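Two passes over the Bremberg road
Feb 26, 2021

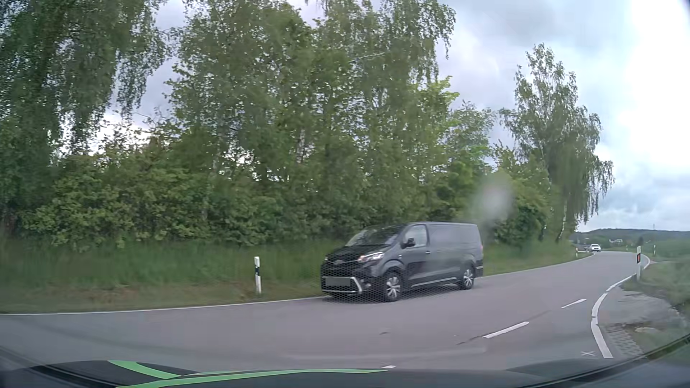

I have spent the whole week with oncoming traffic, and I've grown rather fond of it. It is a funny thing to sit indoors in February with a blanket over your knees and the radiator ticking, looking at a country road in full leaf, but that was August, when we did all the driving, and it has taken me until now to get properly into the footage. I had forgotten how green everything was.

What I am after, for anyone who has only started reading lately, is whether our lane program can tell where the edge of its own lane is when something large comes the other way. Ayane built the first version and called it Cevness (she has never told me why and I've stopped asking), and it is very good on an empty road. It likes a clean white line on both sides and a nice run of dashes down the middle. Give it a van and a bend together and it gets nervous. The guess at the far edge of the road starts to wobble, and then the guess at our side wobbles in sympathy, when our side hasn't changed at all!

So the method this week has been very simple, almost embarrassingly so. We run each clip through twice. The first time the program sees everything. The second time we blank out the other vehicles and make it work from paint and roadside posts alone, and then we lay the two answers over each other and see how far apart they drift. Setsuko suggested the posts back in the autumn and I was lukewarm, I'm sorry to say, thinking they were too thin and too far apart to be any use. Well. On the bends they are lovely. A white post with its dark band stands up out of the grass when the painted line has worn to bits, and even the little ones further off give the program something to hang the curve on.

We have 1,248 clips from the Bremberg road altogether, and by teatime yesterday they had all been through both passes. On 22 of them the two answers came apart badly enough that I wanted to look with my own eyes, and that has been my Friday. I made a big pot of coffee and went through them one by one with Fadime on the telephone, she with her copy and I with mine, both of us saying "there, did you see it?" like two people watching birds.

The lay-bys turn out to be the trouble. Wherever the edge line swings off towards a paved pull-off, the program is tempted to follow it, and if there is a van going past at the same moment it has nothing on the other side to pull it straight again. Fadime also wonders about old marks on the tarmac, crosses and bits of surveyor's paint and so on, and whether those ought to be labelled separately. I said yes, and then remembered that I would be the one labelling them.

Nine of the clips I have put aside for Selina, who knows the road better than any of us, having grown up at the Bastomow end of it. The rest I think I understand, or at least I shall think so until Monday. There is one more thing I want to try, which is letting the posts count for more on a bend and less on the straight, but Ayane has warned me against fiddling late in the day and she is quite right, so I've written it on a card and propped it against the lamp.

Soup for supper, the leek one. Early night, I hope.

Comments

Afiq Liew: Did you try blanking the sky too? We had reflections and smudges on the windscreen upsetting ours all last summer, and a plain crop across the top did wonders.

Selina Strebel: Send them over, I'm free after lunch tomorrow. I bet I can name most of the lay-bys without looking at the map.

Setsuko Ogura: "Lukewarm" is a kind word for it! Very glad the posts came good. Could you keep the near ones and far ones apart in the tally? I'd like to know which are doing the work.

Recent entries

A long day labelling dashes
Ahonen and the new windscreen bracket
What we left out of the first pass
Rain on the Bastomow road, 2 short clips
Marmalade, and a word about hedges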